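Student Project Report
Film and Media Studies, Second-Year Group Project

Print this page | E-mail this page

Last updated: January

Subtitles and laughter: how audiences at a small short film festival responded to comedies in a language they did not speak

1. Background

Our group chose to study the Zonus short film festival, which takes place every fall in the old Gisano cinema near campus. The festival shows films from many countries and gives out an audience award decided by paper ballots. Students can attend for free if they work one shift at the door, and that is how most of us first heard about it.

The question came from a class discussion on whether comedy travels. Several of the readings claimed that drama wins prizes abroad more easily than comedy because jokes get lost in translation. We wanted to see if this held for a local audience voting on short films, where there is no jury and no press coverage to influence people.

2. What we looked at

The organizers let us use the ballots from the last 4 festivals. In all there were 1122 usable ballots. A ballot counted as usable if it had a film title and a score from one to five. Ballots with two scores circled were left out, and so were ballots where we could not read the title. In the first two years the ballots were handwritten, and reading them took longer than we had planned.

We sorted the films into comedy, drama, documentary and other, using the category printed in the program. This caused some problems. The program called "Ekov" a drama, but people at the screening laughed through most of it. We kept the program category anyway so that we would not be making our own decisions film by film.

We also handed out a one-page questionnaire at the most recent festival and got 153 back. It asked which languages the person spoke, whether they had read the subtitles the whole way through, and which film they remembered best. We left a space for comments, and more people used it than we expected.

3. Results from the ballots

Subtitled comedies scored lower than English-language comedies in three of the four years. In the remaining year they scored slightly higher, mostly due to one film, "Kuroda," which won the audience award. It has almost no dialogue. A man tries to return a suit to a shop that has closed, and the story is told through what he does with the suit for the rest of the day.

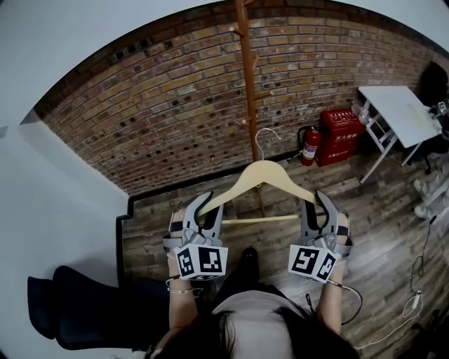
For dramas we found no clear difference between subtitled and English-language films. The scores moved up and down from year to year, but not in one direction. Documentaries were hard to compare as there were too few of them, and one year had none with subtitles.

The time of the screening seems to matter too. Films shown in the 9 p.m. block got higher scores than films shown in the afternoon, whatever the category. The late block is usually full and the afternoon block is not. Since the organizers put the films they like best in the late block, we can't say how much of this comes from the audience and how much from the programming.

4. Results from the questionnaire

Most people said they read the subtitles all the way through. Those who did not were more likely to name an English-language film as the one they remembered best. Two complaints came up often in the comments: white text on a light background, and lines that disappeared too fast. One person wrote that the subtitle gave away the punch line before the actor said it – we think this is worth a study of its own, as it concerns timing and has little to do with translation.

Several people wrote that they laughed because the rest of the room was laughing. We had not asked about this and should have.

5. Problems

The ballots do not tell us who voted. One person may have filled out ballots for every film and another for only one. People who left early are missing completely, and they may be the ones who liked the films least. The questionnaire was only in English, a poor choice for a project on language.

We also divided the typing among the group without agreeing on how to enter half scores. Some of us rounded up and some rounded down. We went back and fixed this, but it cost us a week.

6. What we would do next

A better version of the project would show the same short comedy to two groups, one with subtitles and one with a dubbed track, and record the sound in the room. We asked the Gisano about using the smaller screen in the spring and are waiting for an answer. The ballot data has been typed up and is stored with the department – other groups may use it if they ask the festival first.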